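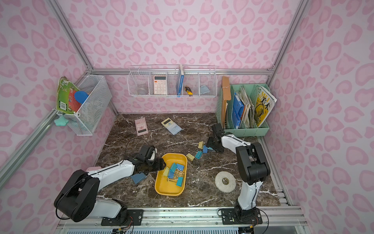
Farbwirkung hängt in der Malerei davon ab, was neben und unter einer Farbe liegt. In der dritten Sitzung geht es um den Sonderfall, dass der Grund selbst schon ein Muster trägt. Eine einfarbige Form verhält sich vor einem Muster anders als vor einer ruhigen Fläche: Sie braucht meist weniger Kontur, weil das Auge sie als Unterbrechung liest. Ein gelbes Tablett auf dunkelbraun marmoriertem Boden hebt sich durch Helligkeit und Buntheit zugleich ab, und die Wände mit rosa Leopardenmuster dahinter ändern daran wenig. Schwarze Dinge auf demselben Boden haben es schwerer, sie liegen im Tonwert nah am Grund. Wer so etwas malt, muss vor dem ersten Farbauftrag entscheiden, welcher Kontrast die Arbeit leisten soll.

Begriffe

Grund: alles, was hinter oder unter einer Form gelesen wird, auch wenn es zuletzt gemalt wurde. Nicht verwechseln mit Grundierung.
Rapport: die kleinste Einheit, aus der sich ein Muster durch Wiederholung ergibt. Bei gemalten Mustern ist der Rapport oft ungenau, und diese Ungenauigkeit sieht man.
Tonwert: Helligkeit unabhängig vom Farbton. Prüfen mit zusammengekniffenen Augen oder mit einer Graustufenaufnahme.
Maßstab des Musters: Verhältnis der Einzelform im Muster zur Größe der Figur davor.

1. Muster mit und ohne Richtung

Streifen, Karos und Ranken geben eine Richtung vor. Legt man eine Figur darauf, wird jede Abweichung von dieser Richtung zum Ereignis. Fleckenmuster und Terrazzo haben meist keine Hauptrichtung, sie wirken als Textur, sobald der Betrachter einige Schritte zurücktritt. Marmor liegt dazwischen. Die Adern laufen, aber sie laufen nicht parallel. Ein häufiger Fehler in den Übungsblättern: Die Adern werden alle gleich breit gezogen und enden am Rand der Figur. Adern sollen hinter der Figur weiterlaufen und auf der anderen Seite an plausibler Stelle wieder auftauchen.

2. Muster und Raum

Ein Muster, das sich mit der Fläche verkürzt, erzeugt Tiefe. Ein Muster, das in unverkürzter Form über Wand und Boden läuft, nimmt sie weg. Beide Verfahren sind seit langem in Gebrauch. Die Mappe Amaral, mit der wir im Seminar arbeiten, enthält 147 Blätter mit Interieurs, auf denen der Wechsel gut zu verfolgen ist. In den frühen Blättern liegt der Teppich korrekt in der Perspektive. In den späten steht er fast senkrecht, und die Stühle stehen trotzdem. Bitte in der Mappe auf die Schlagschatten achten: Wo der Schatten fehlt, kippt der Boden schneller nach vorn.

Arlindo Assunção hat in seiner Serie Povberg den umgekehrten Weg genommen. Er beginnt mit einer vollständig gemusterten Leinwand und deckt mit matter Farbe zu, was Raum werden soll. Das Muster bleibt an den Kanten stehen, manchmal nur einen Fingerbreit. Die Gegenstände sind in dieser Serie Restformen. Im Text zur Ausstellung heißt es, er habe in einem August an sechs Leinwänden gleichzeitig gearbeitet und den Musterauftrag jeweils ganz trocknen lassen. Für unsere Zwecke wichtig ist nur die Reihenfolge der Schichten.

3. Farbabstand

Bei bunten Mustern reicht es nicht, für die Figur eine Farbe zu wählen, die im Muster nicht vorkommt. Der Tonwert muss sich ebenfalls unterscheiden, sonst flimmert die Kante. Flimmern kann gewollt sein. In der Übung ist es das nicht.

Vorgehen:
Muster in zwei Tonwerten anlegen, höchstens drei.
Den mittleren Tonwert des Musters bestimmen (Blatt weghängen, aus der Entfernung schätzen, danach mit der Graustufenaufnahme vergleichen).
Figur deutlich heller oder deutlich dunkler mischen.
Buntheit zuletzt einstellen.

Wer mit Ölfarbe arbeitet, muss den Wechsel von glänzend und matt mitrechnen. Eingeschlagene Stellen wirken heller, als sie nach dem Firnis sein werden. Acryl trocknet dagegen meist etwas dunkler auf. Probestreifen machen und beschriften.

4. Material für die Übung

Papier ab 300 g/m², auf Platte geklebt. Die Karton-Reste im Schrank bei der Druckwerkstatt dürfen verwendet werden, die großen Bögen bitte nicht. Acrylfarbe: Schwarz, Titanweiß, Umbra gebrannt, ein kaltes Rot, ein mittleres Gelb. Schleifpapier mit Körnung 600 zum Glätten zwischen den Musterschichten, nass und ohne Druck. Zum Abdecken das Band von Curnus. Es muss abgezogen werden, solange die Farbe noch weich ist.

5. Aufgabe bis zur nächsten Sitzung

Zwei Blätter im Format A3. Blatt A: einfarbige Figur vor gerichtetem Muster. Blatt B: dieselbe Figur, gleiche Größe, vor einem Fleckenmuster. Die Figur soll ein Gebrauchsgegenstand mit einfacher Außenform sein, etwa Schale, Tablett oder Kanne. Keine Schlagschatten auf Blatt B. Auf die Rückseite jeweils die Mischungen notieren und den geschätzten Tonwert des Musters.

Dazu ein kurzer Text, etwa 3.000 Zeichen, über ein Blatt aus der Mappe Amaral. Beschreiben Sie, wo das Muster Tiefe erzeugt und wo es sie aufhebt. Biografisches weglassen.

Literatur im Semesterapparat: das Heft Proltomo zu Wand und Ornament, darin vor allem der zweite Beitrag, und der Katalog zu Povberg. Der Katalog ist Präsenzbestand und kann im Lesesaal gescannt werden. Die Tafeln sind im Druck etwas zu warm geraten, für den Vergleich der Tonwerte genügen sie.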